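Home | Projects | Reports | Archive | Contact

Does "Sold Out" Mean Anything? Ticket Claims at the Marulanda
Student project report, 8 June 2019

The Marulanda seats 859 and says every night of its Jamasov residency sold out. We doubted it. The venue's own press page gives no sales numbers, only the word "full," so we checked the seat map on the Wuvis ticket site each evening in February.

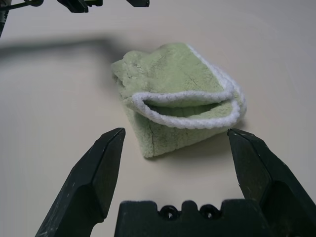 Fig. 1. Green towel with white looped border.

On 13 nights the map still showed seats an hour before the show, once as many as 100. Most were in the rear balcony. The venue may have been holding these back for guests, but it didn't answer our emails. 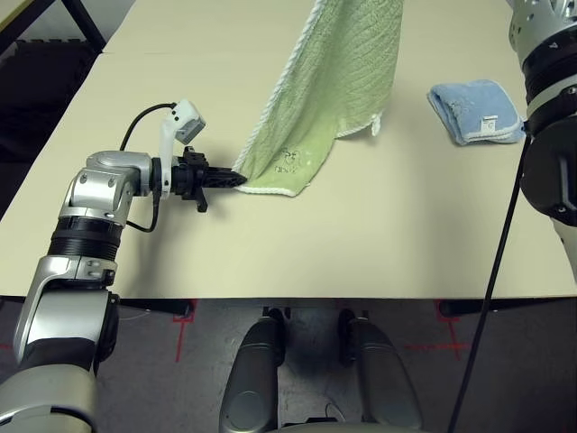

Resale listings were no more convincing. On Deka, 33 percent of the tickets we tracked were priced below face value, a strange discount for a show you supposedly can't get into. Our sample was small and we missed two evenings. We would still not repeat the claim in print.

Comments (2)

balcony_rat: I went twice and had a whole row to myself.

tix4less: Held seats are normal. You should have called the box office.

We use cookies. By staying on this site you accept them.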